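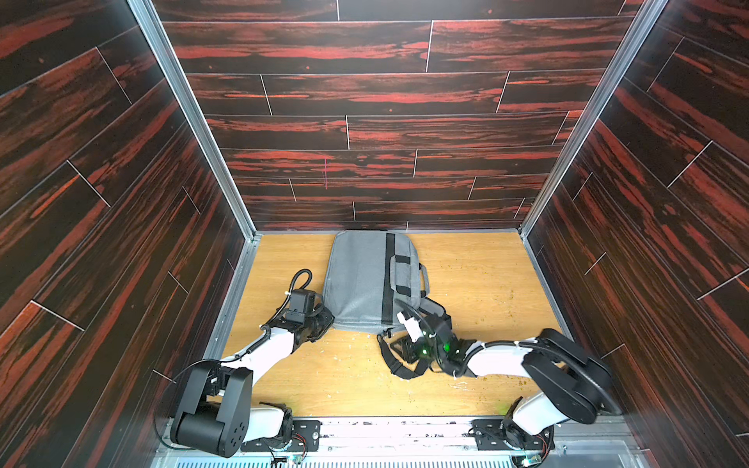 Week 6: Focus and Tab Order

OK, picking up where we ran out of time. Last week we got the order form for the Odden project laid out, and a bunch of you noticed that pressing Tab sends the cursor hopping all over the window. Today we fix that.

First, two words I keep mixing up out loud, so let me get them straight on paper. Keyboard focus is the one control that gets your keystrokes right now. Logical focus is the control that a particular area of the window remembers as its own. You can have several of those at once (a toolbar has one, the main window has another), but only one control gets the keys.

How the order gets decided

If you don't say anything, Tab follows the order in which you declared the controls. I built the first version of the Orkton settings page by pasting in fields whenever I thought of them, and the Save button came third. Third! I tabbed right past it for weeks.

You can set TabIndex to override this. Lower numbers go first. The default is the biggest integer there is, so anything you leave alone goes to the back of the line. If two controls have the same number, they fall back to declaration order. I like to leave gaps -- 10, 20, 30 -- so I can squeeze something in later without renumbering the whole form.

Taking a control out of the line

Set IsTabStop to False and Tab skips the control. You can still click it, and it can still take focus that way. People mix this up with Focusable, which is the bigger hammer: with Focusable set to False the control can't take keyboard focus at all, by mouse or by code. Labels are already like this, so leave them be.

Containers

KeyboardNavigation.TabNavigation goes on a panel and says what happens inside it. Cycle keeps you going around in a loop, which is great for a pop-up. Once treats the whole group as a single stop. Local means the numbers you set inside the panel only count inside the panel, and this is the one I reach for most. Try it on the address block in the Zesus sample and watch what happens to your 10, 20, 30.

Starting focus

Call Focus() in the Loaded handler, not in the constructor. In the constructor the control isn't on screen yet, so the call returns False and you sit there wondering why. Check that return value!

For next time

Take the Jin form (MainWindow, line 55 is where the fields start) and get it so you can fill in every box and submit without touching the mouse. Shift+Tab has to work too -- I will try it. Reading is pages 97 on, up to the part about access keys.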